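Chapter 4
Following the Band: Why Fans Travel

If you have ever stood in line outside a concert hall on a cold Tuesday, happily chatting with strangers about last night's encore, then you already know a good deal of what this chapter is about (and if you haven't, I do hope you will someday!). We begin with Kamrul Bhuiyan, who followed the folk group Randari through 3 tours and 90 shows, and who kept every set list in a shoebox. His longest trip, to the Eide festival one August, was 2,504 miles each way - for a set that lasted almost an hour.

As you read, think about what a fan brings home from a show, and what gets packed for the next one.

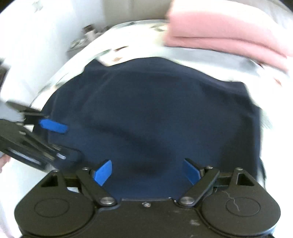 4.1 The Set List as a Record

Before tours were written up online, fans copied down the songs by hand, often in the dark.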